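Skuredik Storage Notes

Item 2: Keeping shoeboxes in service

The August issue carried a short paragraph on cardboard shoeboxes as small-item storage, and it drew more post than the shelving article that it was meant to fill out. The points raised were mostly practical: which boxes are worth keeping, what to do about lids, and whether the original label should stay on. They are taken in that order below, with the results of the stock check at the Huerta store added where they apply.

The Huerta store had 75 shoeboxes on the Gonano racking at the start of the check. Each was emptied, inspected, closed and stacked again. Of these, 54 were returned to use. The remainder went for recycling, nearly all of them with a split corner or a lid that would no longer sit level.

Selection

Corners fail first. Press the two long walls gently towards each other with the lid off. A sound box springs back and its corners stay square. If one corner opens, the glue has gone and the box will bulge under load. Tape will hold it for a while on a top shelf, but a taped box should not have anything stacked on it.

Wear on the lid rim matters less than it looks. The printed surface rubs off at the edges and the plain board shows through, which affects appearance and very little else. A soft or rounded rim is a different matter and means that the board has been crushed or has taken up damp. Reject it.

Finger cutouts are useful on a shelf and a nuisance in a dusty room. A box with a cutout can be pulled forward with one finger, and the contents can be checked without removing it. Fine items such as washers or beads need an inner bag, or the box should be stored with the cutout facing the back.

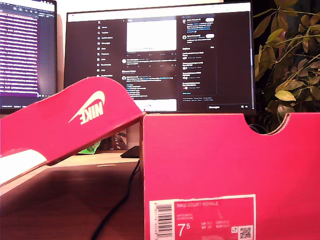 Finger cutout at the top edge and printed size label lower down. The model name reads Nike Court Royale, size 7.5.

Labels

The printed label is in the right place for shelf use and the wrong place for almost anyone who wants to know what the box now holds. Three methods were tried at Huerta.

Covering the label with a paper one of the same size works well. Use a glue stick over the whole back of the paper and press from the middle outwards. A line of glue round the edge leaves a pocket, and the corners lift within a few weeks of handling.

Peeling is not recommended. Some shoe labels are printed straight on to the box and some are stuck down hard enough to take the coloured surface with them. Either way the attempt leaves a rough patch that the next label will not grip properly.

Leaving the label alone and writing on a tie-on tag is acceptable for temporary contents. Tags catch on neighbouring boxes, so they should be tucked in before the box goes back on the shelf.

Where shoes are kept in their own box, leave the label uncovered. It already gives the model and the size, and no handwritten version will improve on that. Store the box with the label outwards and upright, so that it can be read without tilting the head.

Barcodes on old labels are of no use to the store's own index and should be covered if the box is going to pass anywhere near a scanner. The Flasta index sheets allow for 2,000 entries, and a stray product code in the list is tedious to find and remove.

Lids

Most damage recorded during the check was lid damage, and the pattern of it suggests handling as the cause. A loose lid that is lifted by one end twists slightly as it comes away. Repeated often enough, the twist opens the glued corner at the other end. The preferred method is to take the lid at the middle of both long sides and raise it level. On a crowded desk there is seldom room for this, and the box should be moved to a clear surface first – a chair will do.

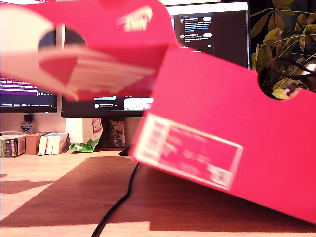 One reader objects to the advice in the August issue that lids should always be kept on, and reports that lidless boxes on a closed cupboard shelf stay cleaner than expected and are returned to their place far more often, the lid being the part that people leave lying about. The same letter asks whether lids could be stood under their own boxes as trays.

They can, with one reservation. An upturned lid is slightly larger than the base of its box, so the box sits inside it with a gap on each side. That is stable on a flat shelf. It is not stable in a stack, where the box above rests on open walls instead of on a closed top. Use the method for single-height storage only. The lid also protects the base from scuffing when the box is slid in and out, and this may well be worth more than keeping dust off the contents.

Clearance

Leave a gap of 2 mm between boxes on the shelf. Cardboard swells a little in a damp season, and a row packed tight in dry weather will have to be prised out later. Prising is done with the fingertips at the lid rim, and brings us back to the damage described above.

Boxes on a desk need a different rule. Keep them clear of cables, which snag on the lower edge, and away from any plant that is watered in place. Water on a shelf or desk is drawn up into the bottom edge of the board, and the first sign is usually a wavy line along the wall. By then the base will already have softened.
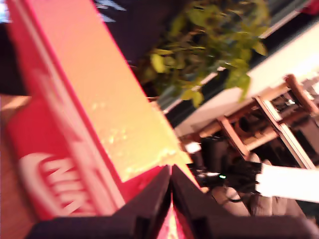 Red side wall with white lettering. Leaves beyond the box.

Colour

Strong reds and pinks are easy to find on a mixed shelf, and the Huerta store now keeps its brighter boxes for items that are fetched often. Plain brown boxes hold reserve stock. No further colour system was thought necessary. Readers who do want one should note that printed board fades where sunlight reaches it, so a scheme that depends on telling red from pink will not survive a window shelf.

Putting the lid back

Check which way round the lid goes before pressing it down. Many lids fit both ways when new and only one way after a year of use, as the rim takes the shape of the box. A small pencil mark on the inside of the lid and a matching one on the inside of the box settles the matter. Lower one end, line up the long sides, then let the other end down. If it sticks, lift and begin again. Forcing the last corner is how the rim gets creased.

Soft contents such as cloth or tissue should be pushed below the top edge first. Anything trapped under the rim holds the lid up at one side and puts the whole load of a stack on the other.
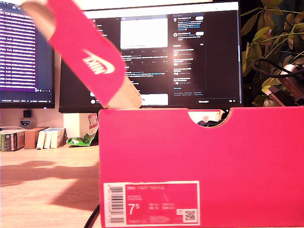

Slanted lid above an upright box, label at the lower left.

Replacement tags for the Gonano racking and blank Flasta index sheets are kept in the drawer under the Huerta store bench. Please enter any box taken out of service on the sheet for its shelf, and cross out the old position at the same time. Letters on drawer dividers are being held for the next issue.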